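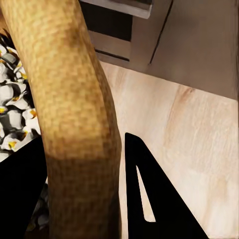

How long does it take to get used to a new town? Longer than the two weeks I gave myself, if my first September in Gadstead is anything to go by.

September, 9:40 p.m.
Posted by the new girl on Zesesberg Road

I walked to the library after work because I'd run out of excuses not to. It's 2,000 steps door to door (yes, my phone told me, and yes, I was a little let down, it felt like more going uphill). The lady at the desk made me a card on the spot and asked where I'd moved from. I said Salem and she said "Which one?" and we had a nice long chat about how many Salems there are. First real conversation I've had here that wasn't about trash pickup!

Took out 2 books and a cookbook I have no business owning for three weeks. Then I caught the 131 bus home instead of walking, and got off a stop early by mistake, and found the Betitz bakery. So that's dinner sorted for the rest of my life. The onion rolls were still on the shelf at closing time and they gave me an extra one.

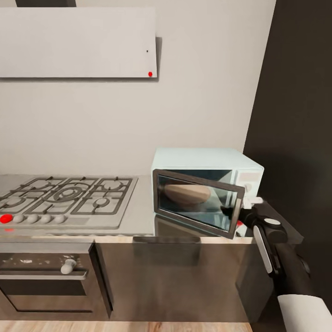

Five burners and a hood, kitchen goals.

Made soup when I got in. Too much salt, ate it anyway with two of the rolls. Mom called in the middle of it and wanted to know if I'd met the neighbors, and I had to admit I've only waved at them. She thinks I should bring them something. I think I should learn their names first, but she's probably right, she usually is about this stuff.

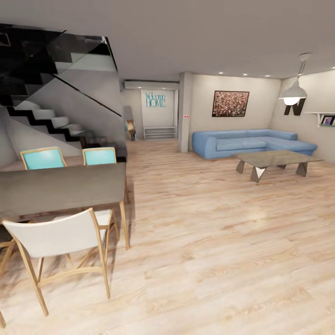 I've been homesick in a sneaky sort of way, mostly around bedtime. At the old place I could hear my sister's TV through the wall and I complained about it for years, and now I can't sleep without it. Tonight I lay on the rug making a list of what I'd want in a forever house someday. Pale wood floors, stairs with white treads and dark glass down the side, a long table for when everybody visits. Then I got up and washed the soup pot.

Choir tryout tomorrow at 7. There are 13 of them already and they need altos. I am sort of an alto.

Comments

mossyporch: Go to the choir!! I put it off a whole year when I moved and I still kick myself.

teaandtoast: bring the neighbors onion rolls, done

halfpint_h: Which cookbook? Asking for my own salty soup.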